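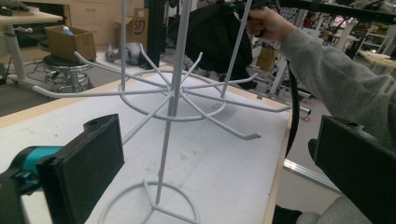 The Counter Rack Is Worth Keeping

My town has one real shopping street left, and the stores on it are getting emptier by choice. I don't mean vacant. I mean the owners have been told to clear their counters, take out the little racks of keychains and seed packets and reading glasses, and leave a lot of bare surface. The advice comes from consultants and from store-design blogs, and it has been repeated so often that people treat it as settled. I think it's bad advice for small stores, and I think customers lose something when it's followed.

I worked retail for eleven years before I started writing, most of it at Marchuk Hardware, which had a floor so crowded you turned sideways to reach the paint. There was a rack by the register that held pocket levels, tire gauges, carpenter pencils and key rings. It took up less room than a trash can. In a slow March it could bring in 300 dollars in a week, and that paid for a good share of one person's hours.

The case against these racks is easy to state. They look cheap. They push people to buy things they didn't come for. They slow down the line. All three are true some of the time. A rack of junk is still junk, and I have stood behind a man who tried on every pair of sunglasses while my ice cream went soft.

But look at who is giving the advice. The clean counter came from chains that sell phones and expensive sweaters. When one sale brings in hundreds of dollars, you can afford to keep the rest of the room empty. A card shop can't. Serketti, the stationery store near the post office, remodeled two years ago and went down to a single long table and some shelves along the wall. It photographed well. The owner told me her average sale fell by almost 40 percent, and she had spent 4000 dollars on the table. She now has postcards by the register again.

Then there's the matter of who gets onto the rack in the first place. A big supplier wants shelf space and a contract. A local person with a box of handmade magnets wants six hooks and a chance. Myung-ja Ji, who makes enamel pins at her kitchen table and sells them under the name Nindora, told me that every store that carries her started her on a counter rack. She sold 2307 pins last year. She doesn't have a website and doesn't want one. When a store clears its counter, people like her are the first to go, and no shelf opens up for them somewhere else.

I'll grant that the impulse purchase has a bad name, and candy at a toddler's eye level has earned it. Grocery stores know what they're doing there and should quit. But a two-dollar birthday card that saves you a trip is also an impulse purchase. So is the pocket flashlight you remember you need only when you see it. I have bought a lot of things this way and regretted few of them - certainly fewer than the things I've ordered online late at night.

What I'd ask of store owners is modest. Keep one rack and look after it. Dust it. Put prices on everything, and take off whatever hasn't sold by the end of the season. Leave enough room beside it for a stroller or a wheelchair to get by, and enough counter for someone to set down a purse. Mosance, the garden shop on the corner, does all of this and still looks tidy.

And if a consultant tells you to clear it all away, ask what the last few stores they advised were selling, and for how much.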